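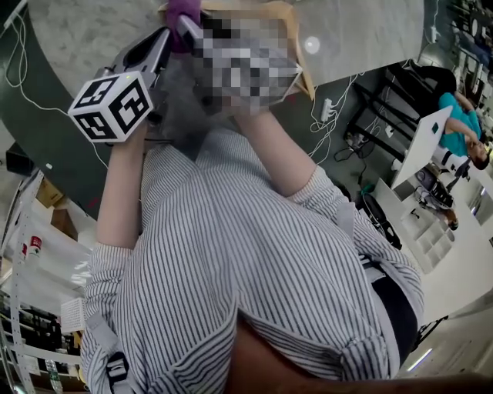
Hand-held gripper with marker cube, in use at our demonstration room.

Trovevar Hand-Held Gripper: Demonstration Visits

The Trovevar is a two-finger gripper that you hold and work yourself. It lets a person carry out a task by hand while the position of the gripper is tracked through the printed patterns on its cube. The recordings are used to teach the same task to a robot arm fitted with matching fingers. Harb sells the gripper as a single unit or as a pair, and we offer demonstration visits for companies and schools that want to try it before they order.

What happens on a visit

A visit lasts 2 hours and takes place at our room in Punia. Groups are limited to six people. If you are bringing more, book two sessions back to back and we will split the group.

The first half hour covers setup. You will learn how to mount the cube, check the indicator light and pair the gripper with a laptop. The cube slides onto its bracket in one direction only and locks with a quarter turn.

After that, everyone in the group gets a turn. We start with simple pick-and-place work using small household items and packaging, then move on to tasks that need both hands, such as holding a bag open with one hand while placing an item with the gripper. Most people need four or five tries before their movements are steady enough to record. Fast movements blur the patterns on the cube, so the first thing we ask new users to do is slow down.

The last part of the visit is playback. Your recordings are loaded onto the Aritz arm in the next bay and you can watch it repeat them. Not every recording plays back well. We keep the poor ones in, and our staff will go over where the tracking was lost.

Bring your own items

You may bring up to four items from your own line or workshop. Each should weigh less than a full soda can and fit in a shoebox. Please do not bring glass, open liquids or anything with an exposed blade. Very thin items, such as single sheets of paper, are hard to pick up with the standard fingers. Ask about the narrow set when you book.

What to wear

Sleeves should be rolled above the wrist or close-fitting. Take off watches and loose bracelets. A harness is available for longer sessions, with adjustable straps and a buckle that opens with one hand. Wear flat shoes, as there are cables on the floor in the work area.

What is included with the gripper

Gripper body in gray
One pair of soft fingers, purple
Marker cube, white with black patterns
Charging cable
Printed setup guide
Recording software for one laptop

The harness, narrow fingers and carrying case are sold separately. Replacement fingers come in packs of two pairs. A full charge takes 40 minutes.

Booking and cost

Visits run year-round except in May, when the room is used for staff training. There is no charge for a first visit. A second visit by the same company is billed at the hourly room rate, and that amount is taken off the price if you place an order afterward.

To book, send us the size of your group, a short note on the task you have in mind and a list of the items you plan to bring. Sessions start at 9:30 a.m. and 1:30 p.m. Parking is behind the building, and the entrance is by the loading door. Ring the bell and someone will come down.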